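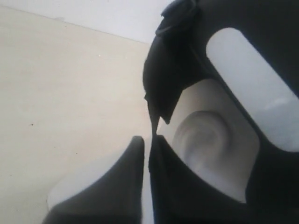

Fig. 1. Black gripper, close up.

Rolling Craps at the Kitchen Table: Project Report
Section 2, Probability in Everyday Life. Handed in Wed 7 March

Why craps

I picked craps because I had seen it in about a dozen movies and never understood one second of it. People yell, somebody blows on the dice, chips go everywhere, and then half the table groans. When Dr. Kołodziej said our project had to be a game with "real rules and real odds," I put my name down for it before I knew how you win (my project partner, Miłosz Śliwiński, wanted roulette and has mostly forgiven me).

The rules we used

We stuck to the pass line, the basic bet. The shooter rolls two dice. This first roll is called the come-out. A 7 or 11 wins right away, and a 2, 3 or 12 loses right away. Anything else becomes "the point," and now you keep rolling until you hit that number again, in which case you win, or you roll a 7, in which case you lose. So the 7 is your best friend on the first roll and then turns on you for the rest of the round! That took me a while to get comfortable with.

We left out every other bet. There are a LOT of them, and I got as far as the hardways before deciding that was somebody else's report.

What the math says

There are 36 ways two dice can land, and six of them make a 7, more than any other total. Only one makes a 2. If you work through the come-out roll and then each possible point, you end up with 244 winning chances out of 495 for the pass line, a little over 49 percent. The bet pays even money, so over the long haul the house keeps 1.41 percent of what you put down. I did the point numbers by hand and got a different answer three times before I noticed I was counting 5 and 9 as if they were the same as 6 and 8. They aren't: there are four ways to roll a 5 and five ways to roll a 6.

What we did

We rolled real dice. Miłosz rolled, I wrote, and we swapped whenever someone's wrist got tired. We rolled into a shoebox lid propped against the wall, and any roll where a die left the lid got thrown out and done over. We kept sessions to 60 minutes because past that my handwriting went downhill and I started hearing "eight" as "eighty," which isn't even possible.

We started back in September and finished with 3649 rolls in the notebook. I had been hoping for more, but that's what we had when the semester caught up with us.

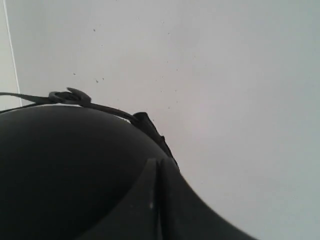
Fig. 2. Curved black surface on a pale background.

What we found

The totals made the tent shape you'd expect, with 7 at the top and the numbers dropping off on both sides. It was lopsided in places, and early on it looked terrible. After our first session there was hardly any tent at all and I was ready to blame the dice. By the end it had filled in nicely.

The pass line was trickier. A round takes a bit more than three rolls on average, so all those rolls boil down to far fewer rounds than I had pictured. With a sample that size, luck alone can easily push your win rate up or down by more than a percentage point, and the gap between the pass line and a fair coin is smaller than that. In other words our notebook can't tell the difference between craps and a coin flip! I was pretty bummed when I worked this out, but Dr. Kołodziej thought it was the best part of the project and told me to put it in, so I'm putting it in.

It also made me think about people who play for an evening and come home sure they have a system. They've seen way fewer rounds than we did, and ours weren't enough.

Problems

Three things I'd fix. We didn't write down which die was which, so we can't check whether one of them is biased. The notebook got juice on it and a few lines had to be read by holding them up to a lamp. And we both got lazy about shaking the dice properly toward the end of a session, especially on a long point, when you just want the thing to be over.

If I did it again

I'd write a little computer simulation next to the real rolling and run it until the house edge showed up. I'd also like to try the don't pass bet, where you're basically betting against the shooter. Miłosz says he would do it only if I roll and he bets.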